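Keeping fantasy paperbacks and manga in good shape at home

Sunday, June 25, 2023

I have 700 volumes in a small flat in Dullitville, most of them light novels and manga with thin covers. They were made cheap and they suffer easily. I write down what I do with them, maybe it will help somebody who also collects long series.

Where the shelf stands

Do not put the shelf against an outside wall if you have another choice. In my first flat I did this, and by November the bottom row of my Plimell books had waves in the pages. If you have only the outside wall, leave a gap of four fingers behind the shelf so the air can move. Keep the books out of direct sun also. Red and orange spines lose the color first, and then your set looks like it comes from two different printings.
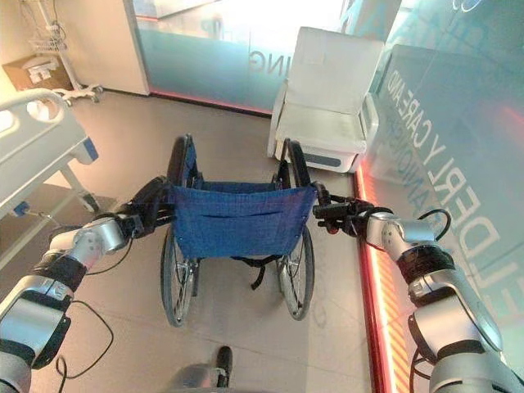 A reader wrote to me that she hangs a thin white curtain in front of the whole shelf, and her spines are still bright after years in a room facing south. She washes the curtain when she washes the windows. I did not try it yet, but I like the idea.

How tight is too tight

You should be able to take one volume out with two fingers, without pulling on the top of the spine. Push the neighbors back a little and hold the book by its middle. When a row is too loose the books lean, and a leaning paperback gets a twist which is difficult to remove.

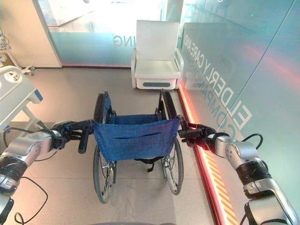
For a row that is not full yet I use a bookend from Paker, the heavy one. A jar of rice does the same work. If a book is already twisted, lay it flat under a few big atlases and check it after 10 days. Mine came back almost straight, except the first volume, which I have read too many times.

Dust covers and sticky labels

Secondhand books often have a price label on the cover. Warm it with a hair dryer on the low setting, then lift one corner very slowly with your nail. If glue stays, rub it with a clean white eraser. Never use nail polish remover, it takes the print off. 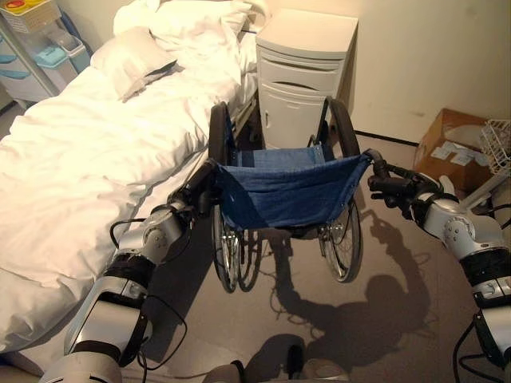
Reading without damage

Fold nothing, also not the color pages at the front. These open once or twice and then they tear at the crease. For big omnibus volumes I put a small pillow on the knees, and the spine rests on it. When I eat I read the Nakpan editions only, they are ugly already.
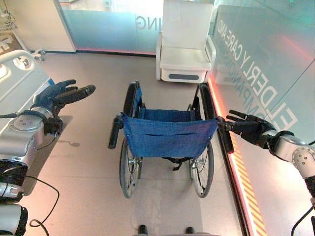
Thin volumes and bonus booklets are the ones that get lost, because they slide behind the others. I keep mine in a cloth organizer that I sewed from an old pair of jeans. The fabric must be strong and the openings should go across, in the lower half, much like the two slits in the blue back of that wheelchair. Sew the corners of every opening double. Four booklets in one pocket is the maximum, with more the cloth begins to pull.

Wipe the shelf boards with a dry cloth first and a damp one after, and wait until the wood is dry before the books go back.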